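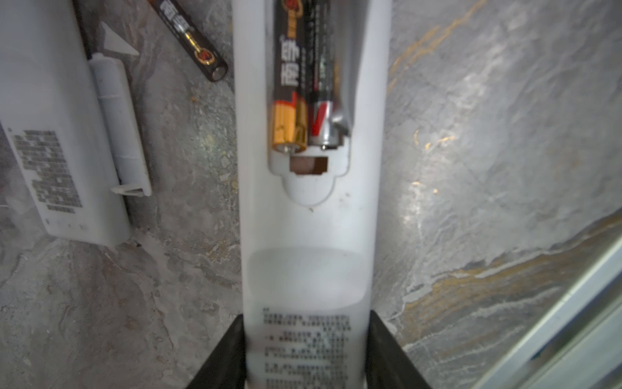
4. Setting up your conflict news alerts

Welcome back! By now you should have your Bratero account open and your home region chosen, so the next job is telling the service which parts of the world you'd like to hear about. Take your time over this part – you can change every bit of it later on.

1. Open the Alerts page and choose New Watch.

2. Type the name of a country, city or front line area. If the place has more than one spelling (and so many of them do, depending on whose map you grew up with), pick the one you know and Bratero will gather up the others for you.

3. Choose up to 6 topics. Ceasefire talks, troop movements, aid deliveries and refugee routes are the ones most of our readers start with.

4. Set the alert level. Level 3 sends confirmed reports only, and Level 1 sends everything, including claims made by one side that have not been checked yet.

5. Press Save, then Send Test. The test message should show up on your phone or in your inbox under the name Nepia Desk.

Note: Each watch holds 80 stories. When it fills up, the oldest ones move to your archive, where you can still search them by place or by date.

Caution: Level 1 alerts can come in very quickly when fighting breaks out, and they don't stop at night unless you turn on Quiet Hours. Please don't use them to plan travel or to decide whether a road is safe. Follow the local authorities for that.

If the test message doesn't arrive, check your junk folder first, then go back to step 5 and send it again.

Section last revised by Murray Rewi, 22/06/2018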